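Subject: Re: [manip-users] Gripper stays closed after release, steamer task

On June 4, 2022, a list member at Weltmont wrote:

> We run the same bun and steamer setup as you, with the Fliltell driver.
> Since the last update the fingers sometimes stay shut after a release
> command. The log says the release went through. The arm then drives
> off to the next target with the bun still in the fingers and pushes
> it into whatever is there. Twice it has hit the basket rim hard
> enough to trip the force limit. Has anyone else seen this, and is it
> the hardware? We already swapped the finger pads and the cable.

Yes, same thing on our side, and in our case it was not the hardware. We lost most of a week to it, so I'm writing down what we found.

Our task is buns into the open steamer, lid left alone, fruit and foam cubes on the cloth as clutter. We went back through 1,178 logged release commands and 63 of them had no finger motion after them. Every one of the 63 was marked as a success in the Fliltell log. The driver reports success when the command is accepted, and it never reads the finger position back. 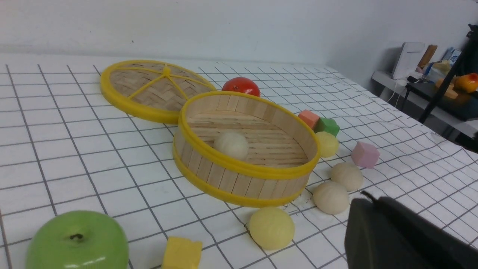
Wrist view, one bun in the basket and four on the cloth.

What matters for the fault is the spacing. When a bun sits right up against the basket, our planner slows down for the approach and sends small width corrections on the way in. If a release arrives within 600 ms of the last correction, the driver treats it as a repeat and drops it. With buns out in the open there are fewer corrections and we almost never see it. That would explain why your bench test with a single bun came out clean.

You asked about the force limit. Please don't raise it. We did that for one afternoon to keep the runs going, and the next missed release bent a finger bracket. The limit was doing its job. It's also the only thing that stops the arm in this fault, as far as I can tell, because the planner believes the hand is open and empty.

What we run now:

Read the finger width back after every release. If it hasn't changed, stop the arm where it is and send the release again, once. If that fails too, the run ends and someone goes over with the stop button in hand.

Correction messages are switched off for the last 2 cm of the approach. This costs some accuracy on the pick – we can live with it.

A run only counts as finished when the head camera finds the buns in the basket. The driver log is no longer used for scoring. 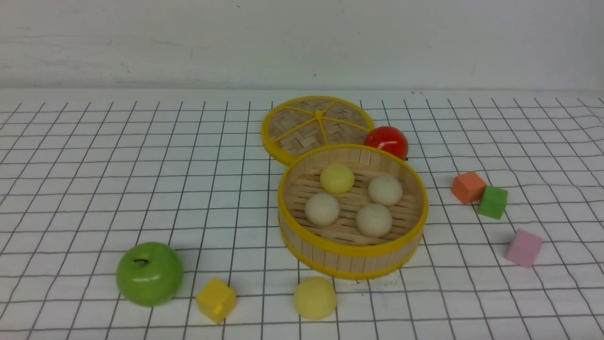
Head camera view with five balls in the steamer, arm out of view.

The head view needs some care of its own. The balls in the basket are close in color and they sit near each other, and our first detector kept merging the two at the front. We moved to the Bilgin segmenter with a stricter overlap setting and it has been fine so far. There is also a pale yellow ball on the cloth in front of the basket in that one, so mask to the inside of the rim before you count anything.

I reported the dropped release to the driver maintainers along with three of our logs. The reply was that a fix is planned for August. Until then I would treat any success line from that driver as "command received" and no more.

One thing I can't answer is whether the older Nulletti hand does this too. It uses the same message queue, but ours has been in a box since we moved labs. If somebody still has one mounted, send a width correction and a release close together and watch the fingers. Keep your own hands away from them while you do it, as the release can come through late. We saw that on two occasions.

I can send the readback patch to anyone who wants it. It's short and goes on top of the current driver without other changes.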